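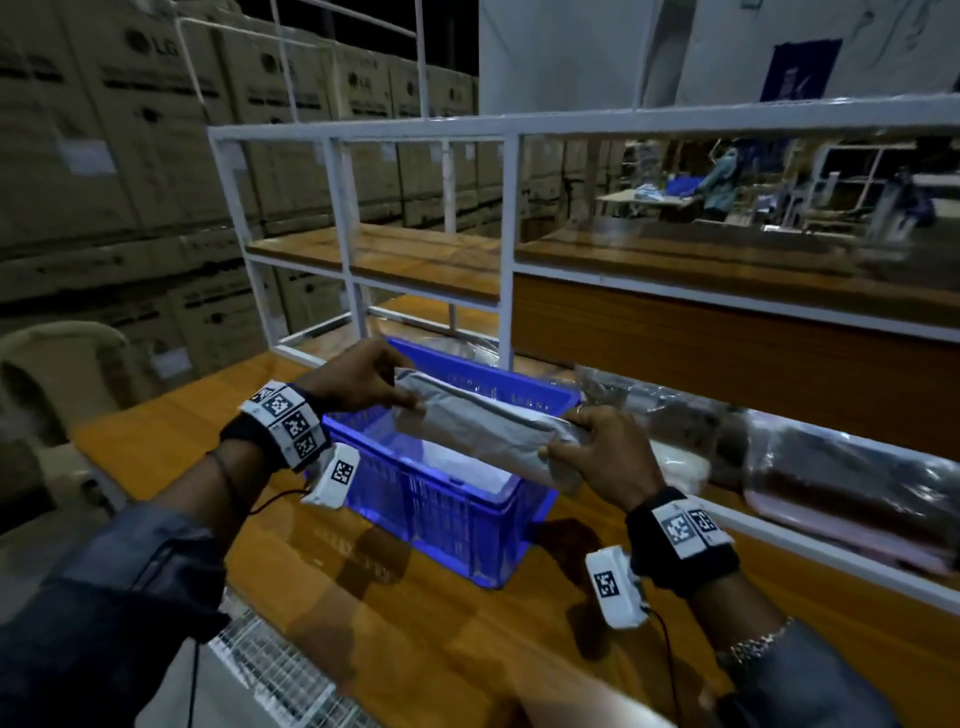 Collecting packing demos with wrist trackers

I've been recording pick-and-place demos for a packing policy since September, and my first batch was pretty bad. 616 episodes, and 274 of them went in the trash! Most of that was my own fault, so here's the routine I use now. You'll need a head camera, a tracked strap for each wrist, a crate, and a pile of wrapped packages.

Straps first. Put them on over bare skin or a tight cuff and snug them up until they don't slide when you shake your hand. The marker block goes on top where the head camera can see it, and the small sensor module hangs below. If your sleeves are long, push them back a bit (a floppy cuff over a marker square will ruin a whole take).

Now the cables. Let them drop toward the table edge and leave enough slack to reach the far side of the crate. I snagged mine on the rim over and over before I learned to do one slow practice reach with each arm.

Calibrate by holding both hands over the crate, palms down, for 2 seconds. We use a little recorder called Merelier and it beeps when it's happy. If yours doesn't beep, look down and check that your head camera has both blocks in view.

Okay, recording. Start with your hands resting on the table. Reach for the package, grip one end from above and support the other from underneath, then bring it over the crate and keep it fairly level. Lower it in, let go, hands back to the table. That's one episode. Go a little slower than you would in real life, but don't freeze halfway - the model will happily learn your pauses.

Shiny plastic wrap is the annoying part. It throws glare, so turn the package slightly if a bright streak lands on a marker. Don't bother smoothing out the creases though, we want those!

Mix things up as you go. Move the crate a few inches, swap which hand goes on top, start with something already in the bottom. Nghĩa Đặng got me into the habit of changing one thing every 37 episodes, and I write each change in the notes field so I can sort by it later.

Fumbles: if you drop a package and recover, keep the take and tag it "recovery". If you stop to scratch your nose, delete it.

Last thing, watch a few episodes back before you take the straps off. Redoing the calibration after lunch is a pain.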